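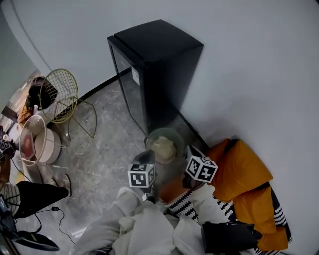 Plultska wrote:
> I also tried the rye and wheat dough from the Arnent leaflet, and after 3 hours it was as flat as when I began. My kitchen is cold in October. Should I put in more yeast, or is the flour too old? I don't want to throw it away.

Dear Plultska, dear list,

Please don't throw it away, and please no more yeast. A cold kitchen makes the dough slow, but it does not kill it. Give it 5 hours, or leave it until the morning, and cover the bowl with a plate so that it doesn't get a skin.

I use a glass bowl for this, because through the side I can look for bubbles -- the top does not tell me so much. My dough is wheat only, quite pale, and I let it become a little higher than the rim before I shape it. With rye inside, yours will stay lower and more sticky. This is normal.

About the place: on the tiles it is cooler than on a table, so the floor is good for a slow dough and bad if you are in a hurry. Some small refrigerators give a little warmth at the back or the side. You can feel with your hand if yours does.

The leaflet says it follows a Killadport recipe from 1912, and I think the times in it were for a room with a stove burning. I have the Hendriks flour too, and it was still good after one year in a closed tin. Smell it -- if it is not bitter, use it.

Please write on Monday how it went.

Greetings to all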